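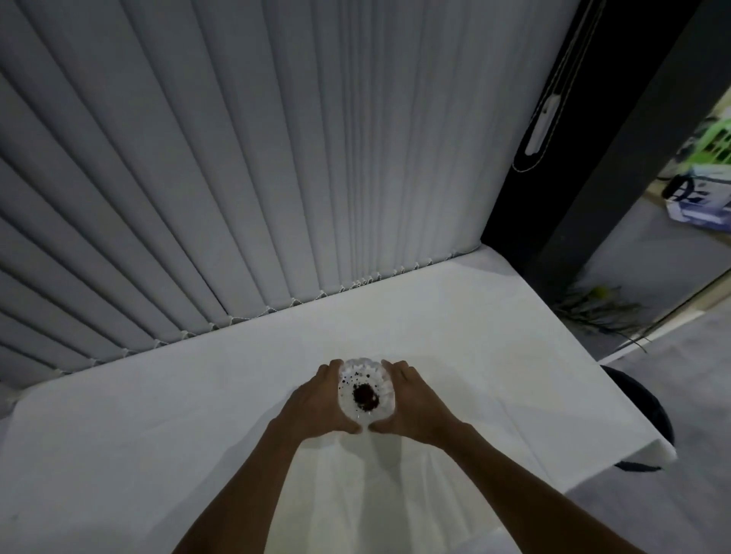
Vemlow head camera, three weeks of use

I bought the Vemlow to record hand work for teaching our two-finger gripper, and I compared it with the older Sokley which we have at the lab. The Vemlow weighs less and the strap does not press on the forehead. After 300 clips I still had no headache.

The picture is good with clear glass on a white table covering, and this was my main worry. The facets or ribs of a small cup stay visible, and also the dark residue at the bottom. With the Sokley I lost the rim very often. Fast fingers become a little soft in both cameras - more light helps, but not completely.

What I do not like is the software. It stopped 3 times during export, and the manual says nothing about it. The clip for the cable is also weak.

I would buy it again, but only for table work.

Brayan Cáceres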